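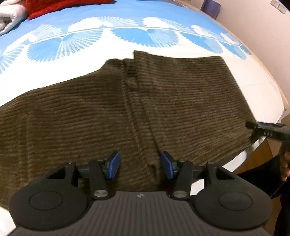
Clusmont: the house and its people
Notes for talk, 06/12/2019
Tineke Boersma

Slide 1. Welcome. Thank Bram Verschueren for the loan of the estate papers. Say that I will take questions at the end, but stop me if a name isn't clear.

Slide 2. Where it is. Clusmont stands on a low ridge above the river, with the village to the south. The first house was a fortified farm with a moat on three sides. The north side was marsh, so no moat was dug there. You can still follow the line of it in a wet winter.

Slide 3. The Van Loon years. The family bought the farm in 1724 with money from the grain trade. They pulled down most of it and kept only the gate tower. Point out the tower on the plan -- people often take it for a Victorian addition. The new house was brick with stone corners, two floors and a steep slate roof.

Slide 4. The account book. It has 82 pages, 81 of them filled. Read out the entry for the staircase: 3,925 guilders, paid in four parts. The carpenter had to ask twice for the last part. Both letters are in the papers. Pause here, as the writing is hard to make out on screen.

Slide 5. The garden. Laid out in straight walks with a long pond in the middle. The limes came by barge in April and were planted by men from the village. A later Van Loon had the pond filled in after a flood. The orchard wall is the only part of the first garden still at its full height.

Slide 6. Decline. The last of the family died without children in 1871. The house was let to a tenant who used the east rooms to store hay. Part of the ceiling in the music room came down and was never put back. The chapel bell was sold.

Slide 7. The sisters. A small teaching order took the house in 1903 and ran a boarding school for girls. They put in the long dormitory on the upper floor and the covered way to the chapel. Mention the kitchen range, still in place. The school closed in 1968. If there are former pupils in the room, ask them to see me afterwards, I am short of names for the last ten years.

Slide 8. The library. The order left 2,000 books behind, mostly school texts and lives of the saints. A few have the Van Loon bookplate, so some of the family's own books must have stayed in the house all through the tenancy. Bram thinks there are more in the attic -- not yet checked.

Slide 9. Visiting. Grounds open all year, house by appointment. The tower stairs are steep and have no rail on the upper flight. Parking is by the farm gate.

Slide 10. Sources and thanks. Leave this one up during questions. Copies of the plan are on the table by the door.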